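The Keno and the Wrong Sandbar

I have spent a large part of the summer on a ship that sank long before I was born and that carried, as far as anyone can establish, salted fish. People ask why. I used to have an answer ready and I've mislaid it.

The ship was the Keno, a three-masted schooner, and if you grew up where I did you know her as the name of a bar with a bad parking lot. There's a plank over the door of the bar that is supposed to be from the wreck. It has Phillips-head screw holes in it. I once pointed this out to the man pouring the beer and got a smaller beer.

What we were all taught in school is that the Keno went onto the outer bar in an August gale, that the captain, a man named Ketilsson, stayed aboard to the last, and that the lifesaving crew rowed out three times to bring everybody in. There is a mural. In the mural Ketilsson has the jaw of a man who sells trucks.

Then last winter my cousin cleaned out her mother's attic and handed me a shoebox, mostly recipes, and under the recipes was a carbon copy of a statement given by the ship's cook. Two and a half pages, typed, with a coffee ring on it older than me. The cook's version goes like this. There was a gale, but it had mostly blown itself out by the time they struck. They didn't hit the outer bar. They hit the inner one, which you can wade to at low water if you don't mind getting your shorts wet. And Captain Ketilsson was the second man into the boat. The cook was the first, and he's pretty frank about it, which is why I'm inclined to believe him on the rest.

So I started looking things up.

The first thing I found is that there was another ship. The Pleltar, a steam collier, came through the same weather the same night, saw lights where there shouldn't have been lights, and stood by until morning. Her log gets quoted in an old newspaper piece, and the piece gives the Keno's position in a way that puts her either on the inner bar or in what is now the dollar store. I'm going with the bar. The log also has the wind dropping a little after four in the morning, which suits the cook just fine.

The second thing I found is Troels Bjarnason. Troels used to skipper a dredge and has had his own opinion about the Keno since before I could drive. He keeps it in ring binders. I wrote to him expecting a polite brush-off and got back a letter of 19 pages, by hand, with a fold-out chart. He thinks the cook is right about the bar and wrong about the hour. He also thinks I spell "fo'c'sle" like a tourist.

I drove over to see him and we sat in his kitchen with the chart held down by a sugar bowl and his elbow. He explained longshore drift to me twice. Sandbars move, is the short version, and a bar that sat in one place when the Keno hit it could be a good way down the beach by the time somebody decides to paint a mural. The long version took until it got dark and included a diagram in spilled sugar. I followed it completely while I was in the room.

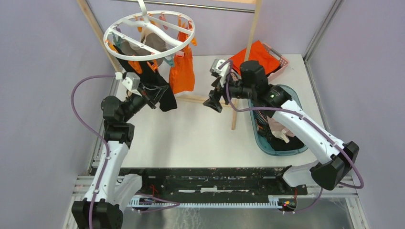

Two arms, several pieces of fabric.

The count of men is where it gets messy. The mural has ten people coming ashore, counting the one who is mostly hat. The newspaper says six. The cook names 6, too, and then in the next paragraph mentions "the boy," who isn't one of them and who never comes up again. I've read that paragraph so many times that I can tell you where the typewriter's e was clogged. Was the boy a passenger? A stowaway? Did the cook just call somebody the boy who was forty? Troels says every ship had a boy, the way every ship had a smell, and I shouldn't lose sleep over it. I have lost some sleep over it.

Then there's the cargo. The manifest lists 941 barrels. Salvage, when they finally got around to it, brought up 25. You'd think a person could make something of that – insurance, a moonlit beach, a whole town suddenly eating very well that fall – and believe me I tried. I had most of a conspiracy worked out in the car on the way home. Troels let me finish and then said that barrels float. Some of them turned up all the way down at Humia, according to him, and people there used them for rainwater for years. There went the conspiracy.

I did go out and look at the spot, or at the spot where Troels's chart says the spot used to be. It took me some 25 minutes to walk there from the bar with the plank. The tide was out. There was a dog, a very happy one, and a couple having a fight about a cooler. I stood facing the water for a while trying to feel something about Ketilsson, and mainly I felt that he must have been embarrassed. You come all that way with your fish, through real weather, and the thing that gets you is a hump of sand that children stand on. I'd have let people think it was the outer bar too. I might even have let them paint my jaw like that.

I wrote up a short version of all this and sent it to the people who look after the mural. They were very nice. They said it would be considered when the wall is next repainted, and the wall was repainted last year, so I expect to hear something when I'm in a home.

Meanwhile I've got two questions I can't get any further with, and if you have relatives from that stretch of coast I'd be glad to hear from you. One is the boy. The other is the lifeboat, because the three trips in the school version don't fit with six men and a boat that size, unless they went back out for luggage. Troels thinks they did go back for luggage. He has a binder on it, the green one, and he's lending it to me as soon as he finds where he put it.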